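Clarnavska Community Help
Teaching two arms to handle a wire stand: how varied should the demos be?
3 minute read

Posted by revamari_bench

I'm collecting demonstrations for a two-arm setup and I've reached the stage where more data makes things worse, which I'm told is a rite of passage.

The task is simple to say out loud. One arm goes to the upper part of a rod on a small stand, takes hold, and lifts. The other arm steadies the base. I drive both by hand and record everything, including the view from each wrist. I have 50 episodes so far. The first 30 were done with the stand in one spot, facing one way, and the trained policy was fine on that spot. Then I got ambitious and turned the stand a different way every time. Now it drifts toward the place where the rods cross, hangs there like a guest who has forgotten why they came into the kitchen, and closes on air. 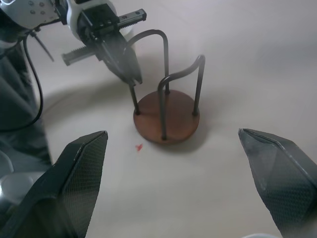
Wrist view during an approach, second arm coming in at upper left.

The rods are bent into tall hooks, both ends set in a round wooden base, and from most angles one passes in front of the other. I always know which one I mean. The policy seems to think I mean the average.

Do I throw out the messy 20, record a lot more, or change how I record? I'd like to hear from people who have done this with thin objects, since blocks and cups never gave me this trouble.

zalimon_night_shift

Don't throw anything out yet. Sort it first. Go through the episodes and write down which rod you went for and from which side. My guess is that you picked whichever was handier that day, and from the wrist view the two choices start out looking nearly the same. The model sees one picture with two answers and splits the difference, and the difference is empty space.

Pick a rule and stick to it. Mine was "always the rod farther from the steadying arm, always just below the arch." Any rule will do if it can be read off the images. A rule that lives only in your head will train only your head.

Then re-record the turned ones under that rule. Turn the stand in small steps and do 7 tries at each position before moving on. Jumping all over the table feels like variety, but it leaves gaps, and the policy will find every one of them in front of your boss.

Two smaller things. Slow down near the rod. If the jaws are a blur in your wrist view at the moment that matters, you've saved a very nice recording of a blur. And keep some tries where you miss, back off and come in again, provided you finish the grasp. I cut all of mine out once to make the set look tidy, and got a robot that had no idea what to do after its first mistake.

mostly_gripes

More data. It's always more data. We did 2 weeks on a coat hook and it started working the day after I gave up on it, so maybe also try giving up.

stastny_fan_club

Agree with the first reply, with one addition. Check your start poses. If the arm always begins from the same corner, the policy can learn "go down and to the right for a while" and never look at the stand at all. That would explain why your one-spot set did so well. Move the starting point by a hand's width between episodes, both arms, and keep a few positions out of training so you have something fair to test on.

We kept a plain text log next to the recordings in our Šťastný rig: rod, side, start pose, did it lift. It's dull to fill in. I lost most of a July to not having one.

Last updated: March 29, 2021

Contact | Copyright Clarnavska Community Help | Back to top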